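Clirbridge slip fault

The Clirbridge slip fault (also called the Pudia fault, or, among the people who had to sit through it, "the hoover business") was a recurring tracking failure in the hand-held gripper kits used to record household chores for robot training. It was traced to the Pudia software, version 3, which turned an operator's hand movements into a path for a robot arm to copy. The fault had no effect on the person holding the grippers, which is largely why it lasted as long as it did.

Background

The Clirbridge project recorded people doing ordinary cleaning and tidying with a gripper in each hand. Each gripper carried a printed marker, and the software worked out where the hand was by finding the marker's black and white pattern and comparing it with the view from the other cameras. Vacuum cleaning was added to the task list in January, on the grounds that it was simple. The task sheet ran to one line: pick up the wand, clean the floor, put the wand down.

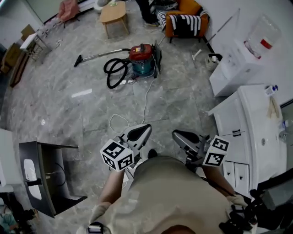
Recordings were accepted or rejected by an automatic checker called Virk. Virk looked for missing video, missing sound and files of the wrong length. It did not look at whether the hands were where the software said they were, a job it had been assumed Pudia would do for itself. Pudia's authors had assumed the same of Virk.

Nature of the fault

When a marker went out of sight, Pudia guessed its position from its last known speed. This worked well for short gaps. Long gaps should have ended the recording with a warning, but the timer that measured them was reset each time the software believed it had seen the marker again, and its beliefs were generous. Vent grilles, warning labels and striped fabrics were all taken for markers at one time or another. The path would then jump to the new position, settle there and carry on with great confidence.

On replay, the effect was a hand that left its owner in the middle of a stroke and went to rest on the furniture. The size of the jump varied. The longest on record was 261 centimetres, covered between one video frame and the next, and was logged by Virk as "smooth".

Discovery

The fault came to light on a Sunday, at the Prikmont test hall, when an arm trained on the recordings was asked to vacuum a short strip of floor. It lowered the nozzle correctly, pushed it forward once, then swung the wand sideways into a shelf. Gifty Agbeko, the engineer on duty, pressed the stop button. The shelf was lost. Her incident note reads, in full: "Arm did what it was taught. Please find out who taught it."

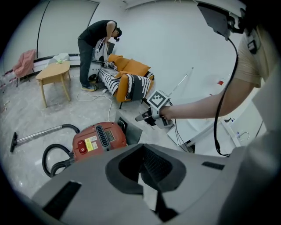 Agbeko spent the following week checking the source material by hand. Of 2767 recordings in the set, 118 contained at least one jump, nearly all of them from floor-cleaning tasks, in which the operator bends, turns and reaches more than at a table. Most of the rest came from bed-making. Washing-up was clean in both senses.

Safety review

Nobody was hurt. The review nevertheless treated the shelf as a near miss, as the arm had been running at full speed with its area limits switched off to save setting-up time. It found that the stop button had worked as intended and that it was mounted on the far side of the arm from the chair, so that Agbeko had needed to walk past the moving wand to reach it. The button was moved. The chair was also moved, by a separate decision, and for a short period the two were again on opposite sides.

The review also noted that operators had reported "wobbly hands" on the preview screen well before the incident. The reports had been filed under comfort.

Correction

Pudia was changed so that a marker had to be seen by two cameras before the timer was reset, and any jump longer than a forearm now ends the recording. Virk was given a matching check, which rejected every recording it was shown until the units were corrected from metres to centimetres.

The affected recordings were withdrawn from training but kept for testing. The vacuuming task was later restored to the list, with a task sheet of four pages.

See also

Marker tracking
Emergency stop
Prikmont test hall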